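Parquet et table du séjour : vos questions, nos réponses

Depuis que le guide d'entretien Hamix est en ligne, vous avez été 283 à nous écrire, et quel plaisir de vous lire ! Voici les questions qui reviennent le plus souvent.

Un sol en lames brunes et grises avec une table brun-rouge, est-ce que ça jure ?
Pas du tout, et c'est même une association que nous adorons ! Le gris calme la pièce, le brun fait le lien avec la table, et le plateau brun-rouge prend toute la place qu'il mérite. Si vous hésitez encore, posez deux ou trois échantillons de lames au pied de la table et regardez-les le matin puis le soir, lampes allumées. La différence est parfois spectaculaire.

Dans quel sens poser les lames ?
Le plus souvent, on suit la lumière de la fenêtre principale. La pose en diagonale demande plus de coupes — prévoyez donc davantage de lames — mais elle donne un mouvement formidable aux petites pièces. Faites un essai à blanc sur un mètre carré avant de vous lancer.

Comment nettoyer un plateau brillant sans laisser de traces ?
Un chiffon microfibre à peine humide, dans le sens de la longueur, puis un second bien sec. C'est tout ! Oubliez le vinaigre pur et les éponges à récurer, qui ternissent le vernis en quelques mois.

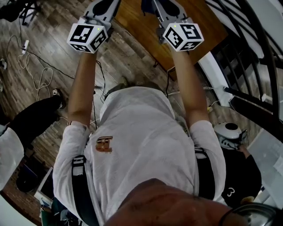 Pour les marques de doigts tenaces, ajoutez une goutte de savon neutre à l'eau du premier chiffon et repassez le sec tout de suite après. Une fois par saison, vous pouvez appliquer le lait d'entretien Fisska, en couche très fine, et laisser reposer 25 minutes avant de lustrer.

Le même produit convient-il au sol ?
Non, surtout pas, ça glisserait ! Pour le parquet, prenez le savon Ellberg (référence 703), bien dilué, avec une serpillière essorée à fond. L'eau qui stagne dans les joints fait gonfler les lames.

Comment éviter les rayures sous la table ?
Des patins en feutre sous chaque pied, à vérifier deux fois par an. Les modèles Chung à visser tiennent beaucoup mieux que les autocollants, nous les avons chez nous depuis trois ans. Et quand vous déplacez la table, soulevez-la à deux, même pour dix centimètres.

Un verre a laissé un rond blanc. C'est fichu ?
Très souvent, non ! Laissez sécher une nuit. Si la marque persiste, frottez doucement avec un peu de lait d'entretien, après un essai sous le plateau. Les taches noires, en revanche, vont plus profond et demandent en général un ponçage.

Votre question n'est pas dans la liste ? Écrivez-nous via le formulaire, nous répondons tous les jours sauf le samedi.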